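Shipping and Returns: Your Questions, Answered

24 shares | 7 comments

We get a lot of the same questions by email at Gajdoš Ceramics, and while we do love hearing from you (really!), we thought it would save everybody some waiting if we put the answers in one place. Have a read, and if your question isn't covered, write to us anyway and we'll get back to you, usually by the next working day.

When will my order ship?

Mugs, bowls and small plates that are marked "in stock" leave us within two working days. Anything from the Onura range is glazed to order, so please allow three weeks, and a bit more in December, when the kiln is going day and night and we are all living on soup. If you order several things together, we hold them until the slowest one is ready. You're welcome to ask us to split the order, but you'll pay postage twice.

How much is postage?

Postage is worked out by weight at checkout. Orders over $95 ship free within the country. For orders going overseas we charge what the carrier charges us, and we don't add a handling fee on top.

How do you pack the pots?

Each piece is wrapped in tissue, then in corrugated paper, and then it goes into a box with at least two inches of padding on every side. Large serving dishes get a second box around the first. We reuse clean padding from our own deliveries whenever we can, so don't be surprised if the paper in your parcel doesn't match!

Does a "fragile" sticker really make a difference?

A little, we think. We've sent pots with and without, and we'd never trust a sticker to do the job of good padding, but it does remind the person carrying the parcel up your steps that it isn't full of socks. If you're sending something back to us, please put one on the front or the top where it's easy to spot, and don't cover the barcode on the label with tape, as shiny tape can make it hard to scan. 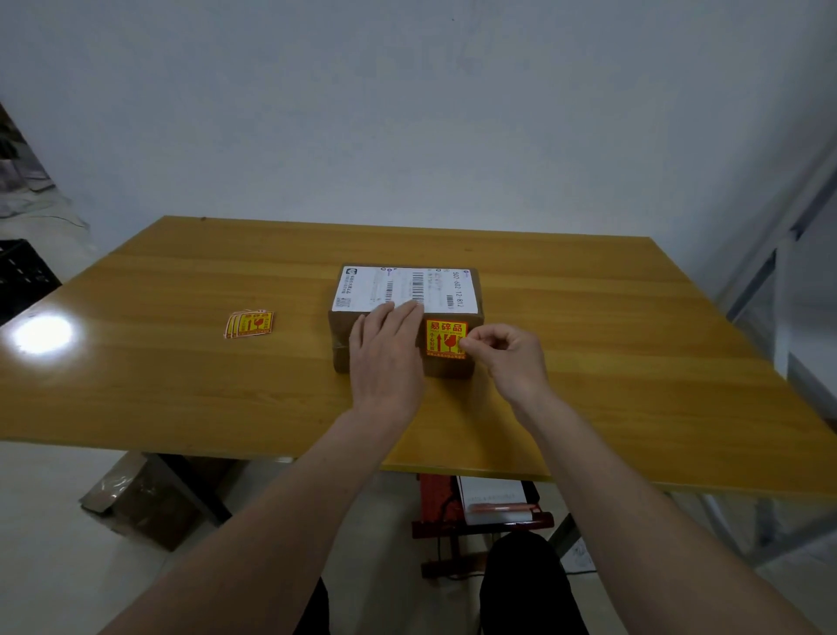
A boxed-up parcel with its shipping label on top and a fragile sticker on the front.

Something arrived broken. What do I do?

Oh no, we're so sorry! Please keep everything, including the padding and the box, and email us photos of the broken piece and the outside of the parcel within 96 hours of delivery. The carrier asks us for these and won't look at a claim without them. We'll send a replacement if we have one, or refund you in full if we don't, and you won't have to wait for the claim to be settled.

Can I return something I just don't like?

Of course. You have thirty days, and the piece should be unused, so please don't make tea in it first (we can tell, the Zemon glaze in particular holds on to a stain). Return postage is yours to pay in this case. Custom pieces with names or dates on them can't come back, I'm afraid.

Do you insure parcels?

Every parcel is covered up to $500. If your order comes to more than that, we'll get in touch before it ships and offer you extra cover, or suggest sending it in two parcels.

Can I pick up my order instead?

Yes, and we'd love to see you. Choose "pickup" at checkout and wait for the email that says your order is ready. The studio is on the lower floor of the Brarkonano building, and the bell is the green one. Saturday mornings are best, from nine until noon. Parking is tricky, so try the street behind.

I typed in the wrong address. Help!

Email us as soon as you notice, with your order number in the subject line. If the parcel hasn't left, we'll change the label. Once the carrier has it we can't redirect it, and we have to wait for it to come back to us before sending it out again.

7 comments | Share this page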